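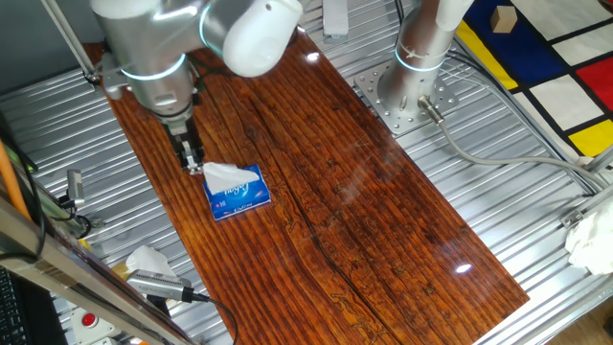
One reader wrote in after the July update to ask whether a bench arm that only ever handles light, soft things needs a written rule sheet at all, or whether common sense and a stop button will do. A stop button is a good start, went the comment, but a long list on the wall gets ignored by the second week.

Fair point about long lists! We've had one of those. The old Tinaser bench rules ran to 2584 words and most of us could quote maybe two lines of it. The new sheet fits on one side of one page, and we like it so much that we've built this gallery page around it. It's called Talpur, after the folder it started life in, and it's in use at the Ketberg bench for all tabletop arm work.

Posted August 18, 2024

What the sheet asks for

Stop button first. Before the arm gets power, someone puts a hand on the red button from the spot where they'll be working. If they have to stretch or step around something, the button moves. It gets pressed for real once per session too, with the arm moving slowly, and the result goes in the log — yes, even on days when everybody is in a hurry.

Say it out loud. "Moving" before motion starts, "stopped" once it has stopped. It feels silly for a day or so and then you miss it when you work anywhere else.

Lights on means hands off. If the joint rings are glowing, treat the arm as ready to move, even when it's perfectly still. Reaching in to straighten an object during a pause is the habit we most want to break, and it's such an easy one to fall into with small, harmless stuff on the table.

One person owns the keyboard. Whoever types the commands is also the one who calls "moving." Swapping partway through is fine as long as both people say so.

Two arms, two checks. When a second arm shares the table, it gets its own line in the log with its own state written down, on or off, parked or in use. We used to write one line for the pair, and reading those entries back later was a mess.

Soft things count. A paper tissue won't hurt anybody, but the gripper doesn't get gentler because the object is. Same distance, same calls, same log. 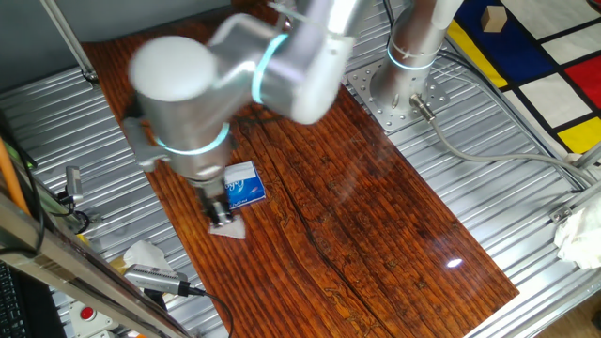 Gripper down at the tissue, arm still blurred with motion. Hands stay out.

The log has 263 sessions in it under the new sheet, and it's become one of the best things we have. People write real sentences in it! Near misses go in with no names attached, just what the arm was doing, what the person was doing, and what we'd like to see next time. Orby, our little log script, pulls the newest ones to the top of the page so you read them before you start.

A few things are still being argued over. Should the speed limit for a first run also apply after lunch, when the setup hasn't changed but the people have? How close can a visitor stand? We have tape on the floor for that now and half of us think it should go back another step. Somebody also wants the "stopped" call to wait until the fingers are open and clear, and after trying it for a while I'm in favor.

If you run a small bench of your own, please take the sheet, cut what doesn't fit and tell us what you added. The comments are open, and version two goes up as soon as we settle the tape.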